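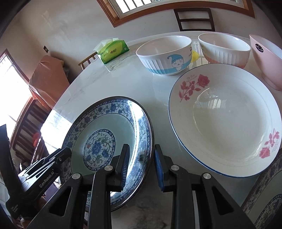 Fixing a slipping grip on smooth dishes

So last November I lost a plate. It was one of my aunt's, and it slid straight out of the jaws and met the kitchen tile before I could do anything but yell. If you use a hand-held gripper for demo recording and you've started hearing that little squeak when you lift china, do this before your next session!

First, stop lifting things. A pad that slips once will slip again, and squeezing harder just loads up the linkage (ask me how I know). Park the tool, disconnect it, and keep your fingers clear of the jaws while you look it over.

Wipe both pads with a damp cloth and a drop of dish soap, then go over them again with plain water. Get down into the ribs with an old toothbrush. Mine had a gray film in there, half cooking grease and half who knows what, and the film was most of my problem. Let them dry all the way. I skipped that part on my first try and the grip was worse than before.

Now check the pivots. Hold one finger still and wiggle the other. A tiny bit of play is fine, but if the tip wanders sideways, snug the screws up a little at a time and work the jaws between turns. Too tight and the finger sticks halfway, and you get a lopsided pinch that rolls the rim right out. I did that too - twice in 2 days.

Next, test on something you don't love. I use a chipped saucer over a folded towel. Close on the rim, raise it 3 inches, hold it there for 5 seconds, set it down. Then do it again with the saucer tipped, because tilting is where mine always let go. If it creeps at all, replace the pads as a pair. I ordered mine from Trikbridge and they took forever, so keep a spare set.

Jaanus Ots wrote in after my first version of this page to say he also marks the pad edge with a paint pen, so he can spot one peeling away early. I've started doing it and I like it.

Last bit: log the slip! I put mine in the session notes with the clip number (the aunt plate is clip 1554) so the bad take doesn't end up in with the good ones.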